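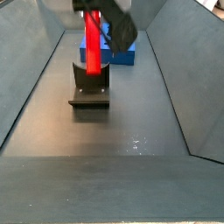

附图 1 红色长条与蓝色方块

打印本页 | 用电子邮件发送
搜索帮助中心 输入关键词

工单主题:小册子封面折线处掉粉,反面整体往下偏
产品:Drarnum 双面激光打印机,配 Dernent 排版软件
状态:已解决
提交人:Elīna Raudsepp
建单日期:2026年6月2日

【提交人,上午】
你们好!先谢谢上回帮我弄好扫描功能的那位同事,一直用到现在都很顺。这次又要来麻烦你们了,我尽量把事情说完整,要是啰嗦了请多包涵。

我们种子交换会每年都印一本小册子,里面是会员交上来的豆子、番茄、南瓜之类的品种介绍,谁家留的种,什么时候播,口味怎么样,都写在里面。今年要印200本。内页是普通纸,封面用的是 Ketura 的厚卡纸,每平方米200克,浅米色,摸上去稍微有点糙,去年大家都说好看,所以今年又买了同一种。

内页没什么问题,字很清楚。麻烦出在封面上,而且是两个麻烦。第一个,封面对折以后,折线那里的墨粉会裂开往下掉,深绿色的底上露出一道白,用手指一抹,指头上全是绿的。第二个,封面的反面(也就是封二和封三)比正面往下偏了一截,对着光看特别明显,页脚那行小字差一点就被裁掉了。

我自己试过:关机重开,换过一次墨粉盒(换下来的那个其实还没用完,有点心疼),把纸翻过来放,还把纸盒两边的挡板推紧了。都没有变化。分辨率我设的是600 dpi,是不是设得太高了?

【技术支持,上午】
Elīna,您好!您写得一点也不啰嗦,正好省得我一样一样来问。种子交换会的小册子听着真好,我母亲也爱留豆种,抽屉里全是旧信封。

先说分辨率,600 dpi 请放心留着,这跟掉粉没有关系,跟偏移也没有关系。墨粉盒也不像有毛病,内页清楚就是个很好的证明。旧的那个如果还留着,用原来的袋子装好,避光平放,以后还能接着用。

我猜这是两件不相干的事碰巧凑到了一块儿,咱们分开来查。请您先帮我看三个地方:

1. 打印机面板上,“纸张设置”里封面所用的那个纸盒,纸张类型写的是什么。
2. 电脑上点“打印”以后,驱动窗口里的“纸张类型”又写的是什么。
3. 封面是从下面的纸盒进纸,还是从侧面的手送托盘进纸。

另外,请随便拿一张刚印好的封面,先不要折,用指甲在深色的地方轻轻刮一下,看看掉不掉。

【提交人,中午】
看过了。面板上写的是“普通纸”,驱动里写的是“自动选择”。封面从下面的纸盒走,因为手送托盘一次放不了多少张,我嫌麻烦。

用指甲刮了,会掉!不折也会掉,只是没有折线那里厉害。内页刮了不掉。

还有件事早上忘了说,不知道有没有用:去年十月印秋季的那份单页,用的也是这种卡纸,当时一点问题都没有。不过那次是我侄子帮忙印的,他弄了些什么我说不上来。

【技术支持,中午】
十月那次的情况很有用,谢谢您想起来。纸是同一种,机器也是同一台,那多半就是设置上的差别了。

掉粉这一边,我心里基本有数了。激光打印是把墨粉加热压到纸上去的,厚纸吸热多,需要定影温度高一些、走纸慢一些。机器以为自己在印普通纸,就按普通纸的速度让封面跑过去了,墨粉只是浅浅地粘在表面,还没来得及跟纸咬住。您那种纸表面又有点糙,凹下去的地方就更吃亏。

请这样改:

一、封面改从侧面的手送托盘进纸,一次放一小叠,别超过托盘上的限高线。下面那个纸盒的走纸路线要拐一个很急的弯,厚卡纸走起来吃力,容易打滑。
二、面板上“纸张设置 > 手送托盘 > 纸张类型”,选“厚纸 2”。
三、驱动窗口里把“自动选择”也改成“厚纸 2”,纸张来源选“手送托盘”。两边要一致,有一边没改的话,机器会停下来跟您要纸。
四、先印两张,放着晾几分钟再折,再用指甲刮一刮。

走纸会明显变慢,两张之间还会停顿一会儿,听上去像是卡住了,请别着急去开盖子。

偏移的事先放一放,等这一步做完再看。

【提交人,下午】
不掉粉了!我刮了又刮,折了又折,折线那里还有一点点细细的裂纹,但是颜色在,手指也是干净的。我高兴得给隔壁办公室的人一人看了一遍,她们都很客气地说好。

您说会停顿,还好提前告诉我了,不然我肯定已经把盖子掀开了。

反面还是往下偏,不过好像比早上少了一些,也可能是我看花了眼。

【技术支持,下午】
太好了!您没有看花眼,偏移少了一些很合理,早上有一部分是厚纸在纸盒弯道里打滑造成的。剩下的这部分我怀疑在软件里。

想再确认一下那点细裂纹。厚卡纸对折时纸面本身的纤维会断,这种裂纹光靠打印机是去不掉的,要靠压痕。您折之前有没有先压一道线?没有专门的工具也不要紧,用一把钢尺,加上一支写不出水的圆珠笔,在折线内侧划一道浅槽,再顺着折,会平整很多。还有就是看纸的纹路:折线最好跟纸纹平行。您拿一张空白的卡纸,横着竖着各轻轻弯一下,容易弯的那个方向,折线就应该顺着它。

接下来请打开 Dernent,看看“文件 > 打印 > 页面处理”里,缩放那一栏选的是什么,正面和反面都请看一下。方便的话,把封面文件里的页面尺寸也抄给我。

【提交人,下午】
压痕这一招我要抄下来贴在墙上。我试了空白卡纸,运气不错,现在的方向就是对的。

缩放那一栏:正面写的是“实际大小”,反面写的是“适合可打印区域”。为什么两面会不一样呀?我根本不知道它们可以分开设。页面尺寸两面都是 A4 横向。

【技术支持,下午】
找到啦,就是它。“适合可打印区域”会把整页稍微缩小一点,再放到机器能印到的范围里去,而这台机器上下留的白边不一样宽,缩完以后重新居中,内容就往下走了。正面没有缩,反面缩了,两面自然对不齐。

为什么会不一样,我只能猜个大概。Dernent 的封面模板是把外封和内封当成两个“节”来存的,每一节记着自己的打印选项。您的文件如果是从去年的文件复制过来,又另外插了一页新的内封,新的那一节就会用软件的默认值,而默认值恰好是“适合可打印区域”。我已经把这个情况写给做软件的同事了,建议他们在两节选项不一致时给个提醒,什么时候能改我没法保证,先跟您说一声。

请把反面也改成“实际大小”,然后点“应用到所有节”,再存一次文件。之后印一张,对着窗户看四个角。

如果还差一点点,面板里有“双面位置微调”,在“维护 > 印刷位置”里面,可以把反面上下左右挪一挪。这个微调是跟着托盘走的,给手送托盘调的数值不会影响内页用的纸盒,您可以放心试。

【提交人,傍晚】
改好了,印了三张,对着窗户看,上下完全对上了!左右差了一丝丝,我用微调往左挪了一格,现在连我自己都挑不出毛病来。内封确实是我今年新加的,放了一张播种月历,您猜得真准。

还有最后一个小问题。早上发现掉粉之前,我已经按老设置印出来183张封面了,都还没折,摞在桌上。纸不便宜,扔了实在舍不得。能不能把它们再放进机器里过一遍,印一张空白页,让它重新热一热?

【技术支持,傍晚】
我完全理解您的心情,可是这个办法请千万不要用。粘得不牢的墨粉第二次进机器,很可能蹭到定影辊上,后面印什么都会带着绿色的影子,清理起来比重印封面费事多了。那些已经印过的,不管正面还是反面,都请不要再放回打印机。

纸倒也不必扔。反面偏得不厉害的,可以裁成小卡片做种子袋的标签,只用没有深色底的那部分。也可以去问问 Malabanan 那样的印刷店,他们有冷裱的设备,覆一层薄膜,墨粉就封在里面了,折线处也结实。只是覆膜的价钱未必比重新买纸划算,您先问个价再定。请跟店里说清楚要冷裱,不要热裱,并且先拿一张试。

剩下的新封面照现在的设置印就行。印一小叠就歇一会儿,让出纸口的纸散散热,别让它们热着压在一起。印完以后记得把手送托盘的类型改回“普通纸”,不然下回印普通文件会慢得让人着急。

【提交人,傍晚】
明白了,幸好先问了一句,我手都已经伸到那摞纸上了。标签的主意好,我们的种子袋年年都缺标签,深绿色的边裁掉以后,大小刚好够写品种名和年份。Malabanan 那边我明天去问问,要是太贵就算了,再买一包 Ketura 的纸,也不是过不去的事。

设置我都抄在本子上了,还在打印机旁边贴了一张纸条:“厚纸走侧面,两边都选厚纸 2,两节都选实际大小,印完改回来。”侄子下次来,也让他照着做。

谢谢您陪我折腾了一整天。等小册子装订好了,给您母亲寄一本去,里面有个紫花的矮豆,耐旱,煮汤很香,她要是喜欢,我再装一小包种子一起寄。

【技术支持,傍晚】
她一定会高兴坏的,我先替她谢谢您!寄送地址我另外发邮件给您,就不写在工单里了。

我把今天的处理记在下面,方便以后查,工单先改成“已解决”。如果印到一半又有什么不对劲,直接在这里回复,工单会自动重新打开,不用另外再建。

处理记录
掉粉:200克卡纸按“普通纸”打印,定影不足。改用手送托盘,面板与驱动均设为“厚纸 2”。
反面偏移:一部分来自纸盒弯道打滑,换托盘后减轻;其余来自 Dernent 内封一节的“适合可打印区域”,改为“实际大小”并应用到所有节。左右方向用双面位置微调挪一格。
折线细裂:折前压痕,折线顺纸纹。
旧封面:不得再次进机。
转交:两节打印选项不一致时的提醒,已提交给软件组。

打印本页 | 用电子邮件发送

本网站使用 Cookie 以改善您的浏览体验。继续浏览即表示您同意我们使用 Cookie。 接受 | 管理设置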